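Category: Datasets / Manipulation / Known faults
Print this page | E-mail this page

# Womport pick logs – data card, fault subset

This subset holds 200 episodes from the Harju cell in which the gripper closed and the controller reported success, but the grip force was wrong. Please do not mix it with the main set of 3246 episodes.

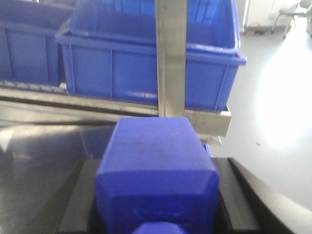

The fault was found in February by Sointu Keskinen. The finger pads had been replaced, and the old zero offset stayed in the Zomex driver. After that the driver believed that the fingers were more open than they were, so it pressed harder than the limit.

Blue blocks on polished steel are also difficult for the depth estimate – the reflection is sometimes taken as part of the block. 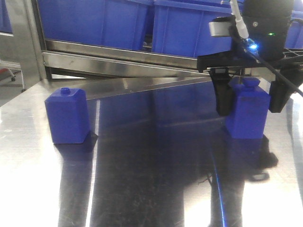 ## Labels

- `force_high`: the limit was passed
- `false_grip`: success reported with nothing between the fingers
- `unknown`: we could not decide

The second label is mostly from moves inside the bins.
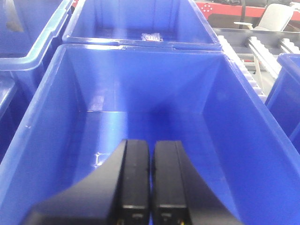 Shiyu Shi has objected that `false_grip` is too wide a name, and would like to split it by the cause. We will do this in the next version.

## Safety

Do not replay these trajectories on a real arm. Episode 2217 ends with an emergency stop. Clumilent users must set the offset again after every change of pads.
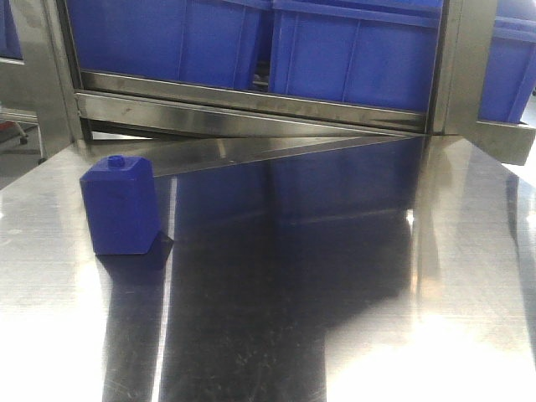
Block standing on the table, fixed camera.

We use cookies to remember your settings. Accept | Read more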